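Vakau opens repair and reuse room for small household appliances in Fladthorpe

Fladthorpe, 2025-07-21 - Vakau, the company behind the reuse shop in Gistton, has opened a second location. The new room in Fladthorpe is meant for small electrical things from the home: desk fans, table lamps, radios, kettles and similar. Residents can bring an appliance which they do not need any more, and Vakau checks it, cleans it and offers it again at a low price.

The opening comes in the warm part of the year, when fans are the most wanted product in the Gistton shop. Last summer they were sold out there already in the first part of July.

"People keep a fan in the cupboard for many years and then buy a new one, as they do not remember the old one," says Siiri Hakala, manager of the Fladthorpe room. "We would like to see these fans on somebody's desk again. Most of them need only a good cleaning and a look at the cord."

The room is kept simple and homely. The work is done at one large table with a light blue surface, and plants and flowers have their place on its far side. Vakau wanted that visitors feel they come to a living room and not to a workshop.
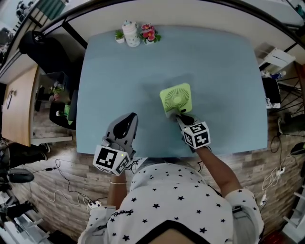
A lime-green desk fan on the large table in Fladthorpe.

Every appliance goes through the same 4 steps: outside check, electrical safety test, cleaning and a trial run. The grille of a fan gets special attention - dust collects between the slats and makes the air flow weaker. If an item does not pass the safety test, it is sent to recycling and is not sold.

In Gistton, nearly 1,000 appliances found a new owner during the last year. Vakau does not give a target for Fladthorpe yet.

"First we want to learn what people here bring to us," says Veikko Leinonen, founder of Vakau. "In Gistton we expected toasters and received lamps. It can be different again in Fladthorpe."

Appliances can be left during opening hours without an appointment. Each visitor may bring 2 items at one time. Large appliances, such as washing machines and refrigerators, are not accepted. All sold items have a guarantee of two months, and the receipt should be kept for this purpose.

Contact for media:
Tapio Pesonen, Communications, Vakau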